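3.2 Surface samples

Wear was scored on table surfaces at the Gultlow site, following Lehner and Krasniqi. Light-colored tops were preferred for their visible grain.

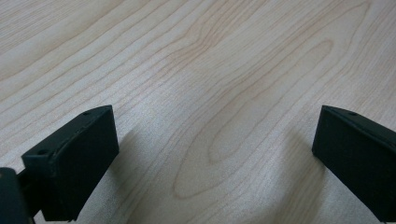
Figure 4. Grain lines on a light wooden tabletop, with an elongated oval figure near the center.

3.3 Seating and noise

Of 184 diners surveyed, 141 rated noise as acceptable.

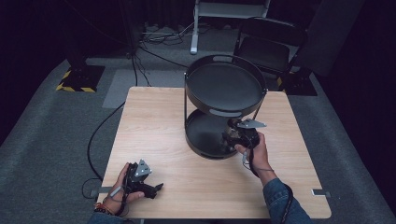 Noise ratings fell with distance from the kitchen door (Bednárik, Table 2). Floor covering was coded separately; gray carpet of the kind under this table was entered as soft.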